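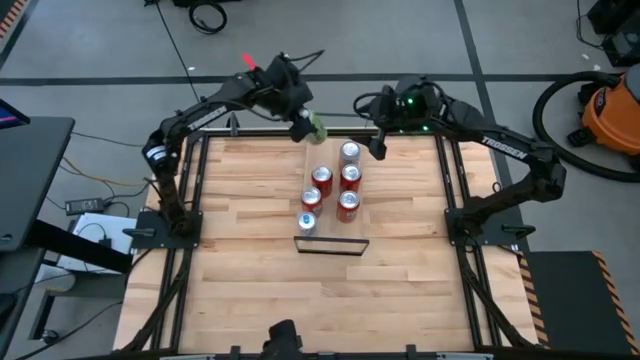
Minutes taken by Giuliana Arango, 2025-05-17
Reading time: 2 minutes

Yupanqui > Social Club > Minutes

Present: Yeison Betancur (chair), Toivo Laitinen, Édgar Agudelo, Giuliana Arango (minutes)
Apologies: Gilberto Flores

The meeting opened once Toivo had found the key to the side room. Minutes of the last meeting were read and accepted with one correction: the fridge was bought by the club, not given to it.

1. Drinks

Yeison went through the drinks order. The red cans are still the ones people ask for first. Édgar said the silver and blue ones would be missed if we dropped them and asked that both stay on the list. Agreed. The balance stays in favour of red, the same as the four red and two silver that were standing on the table.

Toivo asked if we could try bottles for the December party. Giuliana was against it on account of the tiled floor. Left until Gilberto is back, as he does the ordering.

Fuvell has offered to deliver to the door at no charge if we order monthly. Édgar to ring them and ask what happens when we skip a month.

2. The butcher-block table

Giuliana asked that people stop putting cans straight from the fridge onto the wood. Toivo offered to oil the top and wants it kept clear for a weekend while it soaks in. Yeison suggested a plastic cloth. There was little support for the cloth.

Agreed: Toivo to oil the top, Giuliana to buy coasters. The spend on coasters and oil together is not to go over $40 without asking the chair — last year's paint was mentioned.

3. Empties

The recycling bin by the back door was overflowing again on two mornings. Édgar has been taking the cans to the depot in his own car and would like a turn off. A roster will go up beside the sink. Cans are to be rinsed before they go in the bin and not crushed, as the depot's machine rejects crushed ones. Refund money goes in the tin as before.

4. Shelving

The Cuvstead shelf unit has arrived and is still in its box in the hallway. Yeison and Toivo to put it together. Full cartons will go on the lower shelves and cups on top. Giuliana noted that the old shelf is to be offered to the Vudberg neighbours before anyone takes it to the tip.

5. Other business

Édgar asked who has the good bottle opener. No answer. Toivo will bring one from home in the meantime.

Gilberto sent word that he can open up for the next meeting. Date to be set by email.

Meeting closed.

Contact the club | © Yupanqui Social Club | Back to top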